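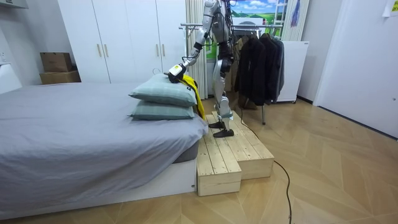
The bed as a work surface

A mattress is the largest flat area in most homes, and for part of the day it does nothing. Nele Ostermann has spent much of her career measuring what happens when people put it to use. Her firm, Hollano, advises makers of bedroom furniture on clearances, reach and working height, and its October bulletin is given over to one chore: getting laundered shirts onto hangers.

The bulletin draws on 272 household diaries. In 235 of them, the person doing the laundry carried the basket past a table or counter and hung the shirts in the bedroom. Ostermann puts this down to distance. The closet is there, and so is a surface wide enough to spread both sleeves.

The drawback is height. A mattress top sits well below a kitchen counter, and a person of average build has to bend at the hips to reach its middle. For one shirt this hardly matters. For a week's laundry it adds up, and the diaries record more complaints about the lower back than about any other part of the job. Ostermann's advice is to work at the edge, keep the garment within a forearm's length, and lift the hanger toward the body once the first shoulder is seated.

The order of operations matters more than speed. With a knit shirt or jersey, the usual mistake is to force the hanger down through the collar with both shoulders still bunched. The neckband takes the whole load and, over many repetitions, stays stretched. The preferred method is to enter from the hem, bring the hook up through the neck opening, and settle each end of the hanger at its shoulder seam. Where the collar is wide, entry from the top is acceptable – one end first, at an angle, with the fabric eased over the other end by hand. 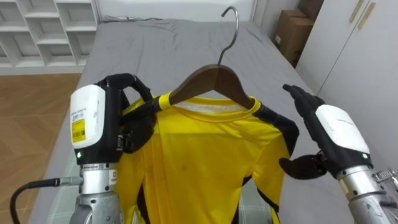 Does a curved wooden hanger hold a knit shirt better than a wire one?

It generally does, provided the width is right. The broad, sloping shoulder spreads the weight over more fabric, and the ends should stop just short of the sleeve seam. A hanger that runs past the seam leaves a bump in the sleeve, and heavy knits are still better folded.

Width is where most closets fall short. Vesley, which turns hangers in lots of 1000, sells adult sizes in four widths, but the buyers it supplies mostly order one. The result is a rail of identical hangers carrying garments that differ a good deal across the shoulders. Heton takes the other approach and makes a single hanger with a shallow curve, which suits jerseys and sits poorly inside a tailored jacket. Neither firm disputes the point about neckbands.

Bedding has some bearing on the work too. A fitted sheet stays put when a garment is dragged across it, while a loose cover travels with the sleeve and has to be smoothed again. Color counts for more than might be expected. On plain gray, the edge of a bright shirt is easy to find; on a busy print, a dark trim or side panel can be hard to make out in evening light.

Pillows are either in the way or useful. Stacked at the head, they leave the full length of the mattress clear. Laid flat near the edge, a pillow raises the collar and lets the hook lie at a slight angle, where it is easier to take hold of. Rungrueang, a maker of cotton bedding, tried the second arrangement in its own laundry room for 14 weeks and kept it.

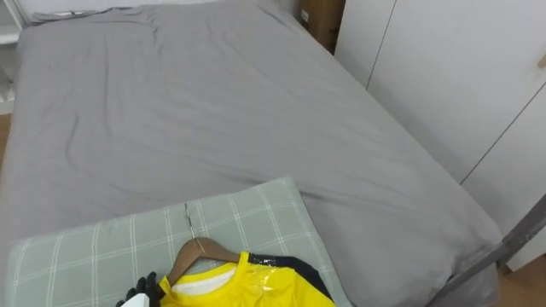
Yellow garment on a wooden hanger, resting on a plaid pillow.

Hollano's remaining recommendations concern the closet. The rail should be close enough to the bed to reach in one or two steps, and shirts should go up as they are finished. A pile of dressed hangers slides, and the hooks catch in the collars beneath them. Buttoned shirts get the top button closed before they are lifted. Jerseys with a printed front are hung with a gap on either side, so the print does not rub against its neighbor. The bulletin's last page is a table of rail heights by user height, measured from the finished floor to the underside of the rail.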